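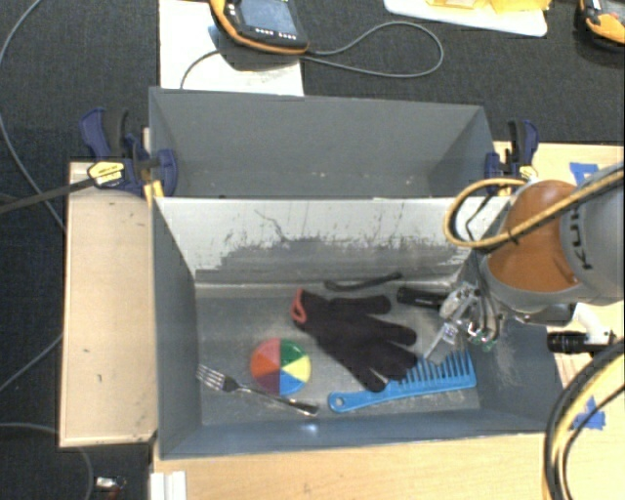 Search notebook Search this group Go

Grasp scoring, bin to bin
October 2025 - posted by Adwoa Atinga

Picked up from where Rukhsana left the branch. The planner now takes the clamp positions from the cell file instead of the hard-coded boxes, so the collision model agrees with the table again. Both bar clamps are padded in the model. The padding was too generous on the first try and every approach near the back corners got rejected before IK ran. Reduced it and replayed the log.

Replay set: 643 attempts, all from the Condix recorder. Segmentation is the weak part. Two failure types worth writing down:

1. Overlap. Glove fingers lying across the blue comb come out as one mask, and the scorer then puts its best grasp on the join. Splitting on color fixes the comb but also cuts the color wheel disc into its wedges, so it can't stay on globally. Left it behind a flag (split_on_hue, default off).

2. Wall marks. The scuffed back wall of the front bin still produces small false segments along the dark scratches. The thin black strip close to that wall is a real object and looks much the same to the mask filter. Tried a height threshold above the fitted wall plane. Better, but depth on the strip is noisy and it drops out in some replays.

The fork is a separate matter - specular return, holes in the depth, normals unusable near the handle. Rukhsana wants to fill from the color edge. I would mask it and fall back to a top-down grasp for now.

Timing: the Nastetti node was publishing the cloud twice after a reconnect. The second subscriber was never released. Fixed in the driver wrapper, not upstream. Candidate count per cycle is back to 1,000 and the KUKA side no longer waits on the planner.

Open:
- wall plane is refit every cycle, should be cached until the bin moves
- cable loop on the arm is not in the self-collision model. Gyamfi had a swept volume for it in March, find the file
- rerun with 4 worker threads, compare against 2
- hue flag needs a per-object test before anyone turns it on

R. Chaudhry has the merge.

Nornenska Manipulation Group - Contact - Copyright 2025 - Back to top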